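Two controllers and a gravel path

I have had the Sarkar controller on the rover since last August and never had a real complaint about it. Then Yvette Wong lent me her Clurkov, which costs a good deal more, and told me to run the two on the same ground before I made up my mind. So I did, on the track at Wurkomholm, over two afternoons.

The track is good for this. It is straight, the stones are sharp and uneven, and there is enough grass at the sides that you notice if the rover wanders. I marked out 348 metres with a tape and did three runs with each controller, same battery type, same tyre pressures, same speed setting. Both were following a path from the camera with no GPS, as that is how I use it at home.

The Sarkar went first. It held the middle well at the start and then began hunting left and right once the stones got bigger. You can hear it before you see it, as the motors change note. It never left the gravel, but on the second run it got close enough to the long grass that I had my thumb on the stop button. 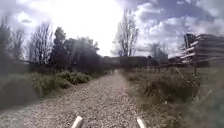
The track at Wurkomholm, looking into the sun.

The glare was the bigger problem, and it had little to do with which controller was fitted. Driving towards the sun, the camera exposure settles on the sky and the edges of the path lose their contrast. Eun-seong Won had told me to fix the exposure by hand and I had ignored him. I did it his way on the second afternoon and repeated all the runs, so the first lot of figures went in the bin.

With the exposure fixed, the Clurkov was plainly smoother. It makes smaller corrections and makes them sooner. It also copes better when a wheel spins on loose stones, where the Sarkar tends to push harder and dig in. Coming back the other way, with the sun behind, I could hardly tell them apart.

Against that, the Clurkov took me most of an evening to set up. The connectors are a different size, the manual leaves out the wiring for the stop button, and the settings program crashed twice and lost my wheel sizes both times. The Sarkar was running within half an hour of coming out of its box.

I am keeping the Sarkar for now and turning the steering gain down a bit, which I should have tried before borrowing anything. Yvette wants hers back before she goes to Kollotdale anyway. Next job is a proper hood for the camera. The one on there at the moment is cut from a yoghurt pot and it rattles.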